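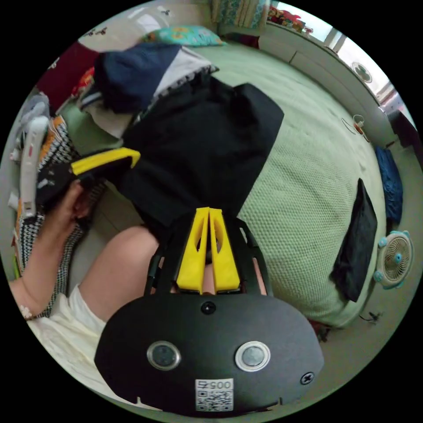 Wrist view, yellow wedge fingers, unit 0057. Black garment on a pale green bedspread.

Muscombe finger comparison: clothing on beds

This set compares two finger shapes on the same hand-held gripper body. All clips were recorded in bedrooms in Lotetville, on clothes the residents already had out. The task is to pick up one garment, move it clear of the pile and let go.

Contents

362 clips, up to 50 seconds each
4 homes
2 finger types: wedge (yellow, slotted) and flat pad

File layout

clips/ one folder per home, then one per finger type
labels.csv clip name, finger type, fabric color, result
calib/ lens calibration for each gripper body

Results are marked grasp, slip or miss. A slip means the cloth left the fingers before it cleared the pile. Vilhjálmur Østergaard did the labeling, and Teófilo Grajales checked the ones marked slip.

Known problems

Dark cloth on dark cloth is hard to label. Where the edge of the garment could not be made out, the result column is blank.
The wedge fingers hide part of the contact point when they are nearly closed. The flat pads hide less.
Daylight from windows changes the exposure between clips. No correction was applied.
Clips from December used the old calibration file, calib/fatley_old.json. Do not mix it with the new one.

Changes

22 Apr 2023: flat pad clips re-exported, blank results no longer counted as misses.

Requests for the raw video go to the Mujić project list.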